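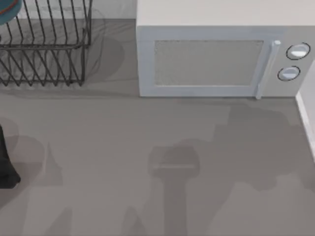 Cadwaladr House Residents' Association
Minutes of the regular meeting, June 8, 2020
Held by telephone conference, as the lobby remains off limits to anything resembling a crowd.

Present: Chair, Secretary (writing), the representatives of floors one, two, four and five, and a caller who never spoke but could be heard emptying a dishwasher.
Absent: floor three, which has not sent a representative since the carpet vote.

The meeting opened at 7:10 p.m. The delay was spent on the question of who had an echo. Each person in turn said it wasn't them.

1. Minutes of the last meeting

Approved with one correction. The representative of floor two did not "complain" about the bicycle hooks. She "raised" them. The Secretary has changed the word and will try to remember the difference.

2. Laundry room

The Chair reported that the new machines from Bevora are in and working, apart from the second dryer, which accepts money and then thinks it over. Bevora has been called. Their position is that a technician can come when the building is ready to receive a technician. Our position is that we have been ready since the day it stopped.

Floor five asked if the sign-up sheet could be moved out of the laundry room and onto the wall by the elevator, so that people could see the slots were full before carrying everything down. Floor one pointed out that floor one does not use the elevator and would have to walk past the laundry room to look at the sheet. Floor four proposed two sheets. It was explained that two sheets would not agree with each other. Floor four said they could be compared every evening. There was no offer to compare them.

Agreed: one sheet, by the elevator, in pen. Pencil has led to slots changing hands overnight.

The rule about leaving finished laundry in the machines was read aloud again. Ten minutes of grace, then the next person may move it to the folding table. Floor two asked whether the grace period begins when the machine stops or when the owner finds out it has stopped. It begins when the machine stops.

3. The courtyard

a) Planters. The four planters on the sunny side were claimed on the first day. The planters on the other side are still available and will grow moss, or mint if you are lucky. The Secretary has been asked to record that mint must stay in its own planter. Anyone who has dug mint out of a flower bed will understand the strength of feeling on this point, which took up a good part of the call.

b) Benches. Floor four has obtained a price of $231 for sanding and sealing both benches. Floor one believes a resident could do it for the cost of the sealer. Floor one was asked if floor one was that resident. Floor one was not. The price was accepted, five in favor, none against, with the dishwasher abstaining.

c) Barbecues. Still no. The Chair asked that people stop putting it on the agenda under other names. "Outdoor warming solution" was spotted right away.

4. Water shutoff

Drasis will replace the main valve in the basement. The water will be off for 90 minutes on a weekday morning, date to follow. Drasis gave the same estimate last November for the boiler room, and those of us who showered at the gym that week have a view of Drasis estimates. Residents should fill a few pitchers the night before and plan for lunch. 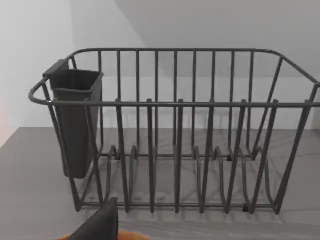 Floor five asked that the notice go up at least three days ahead and not, as last time, during. The Chair will tape a copy to every door and send the email as well. Floor two doesn't read the email. Floor four doesn't read the door. Between the two methods we hope to reach everybody except floor three.

Toilets: one flush will be in the tank. Choose your moment.

5. Packages

The shelf in the vestibule was built when the building received a few packages a week. It is now holding more than it was meant to, and on two recent mornings the front door could be opened only partway. Suggestions were:

— A second shelf above the first. Floor one could not reach it.
— A locker system from Cavik. The brochure was sent around in advance and is very handsome. The price is on the last page in small type, and the meeting passed to the next suggestion.
— People collecting their packages on the day they arrive. This was described by floor four as "unrealistic."

Agreed to try the third for a month anyway. Anything still there after a week will get a polite note. Anything there after two weeks will get a note from floor two, whose notes are known.

The Secretary adds that the box marked PERISHABLE has been dealt with. Please don't ask how.

6. Noise

Two complaints, both about the same trumpet. The player, who lives on floor five and is improving, has offered to stop at 8 p.m. and to use a mute on Sundays. Accepted with thanks. Floor four asked if the player might also learn a second song. The Chair ruled that repertoire is outside our powers.

A third complaint, about footsteps at night above a fourth-floor apartment, was discussed at some length. Floor five says it walks normally. Floor four says it does not. Rugs were mentioned. Floor five will consider a rug. Floor four would like it noted that floor five considered a rug last year as well.

7. Money

The courtyard fund stands at over $100 after the benches are paid, and the Chair would like it left alone for once. Dues are unchanged. Those behind on dues know who they are, and so does the Secretary, who types the list.

It was asked if the association still needs to pay for its post office box, given that the only mail it gets is the bill for the post office box. The question was felt to be a fair one. The Chair will look into canceling it, which apparently has to be done by mail.

8. Other business

Floor one has found a single gray glove, left hand, on the stairs. It can be claimed. The right-hand glove in the lost and found, from the winter, is brown, so please don't get your hopes up.

Floor two asked who has been propping the side door open with a brick. Silence. Floor two asked if the brick could at least be a nicer brick. The Chair said the door is to be kept shut, brick or no brick, and the brick will be removed to the courtyard, where floor four thinks it would look well next to the mint.

Floor four again asked about a building newsletter. The Chair asked who would write it. All present then suggested the Secretary, in the only unanimous moment of the evening. The Secretary feels these minutes are plenty.

Actions

Chair: call Bevora about the dryer, get a firm date from Drasis, post office box, brick.
Floor four: book the bench work and send the invoice to the Chair.
Floor five: ask the trumpet about Sundays starting this week. Rug.
Floor two: notes, as needed.
Secretary: new laundry sheet, with a pen on a string. The string should be short. The last pen got as far as floor three.

The next meeting will be by telephone again unless we hear otherwise. Please dial in on time and mute yourself when you aren't talking.

Closed at 8:40 p.m., or a little before for floor one, whose battery went.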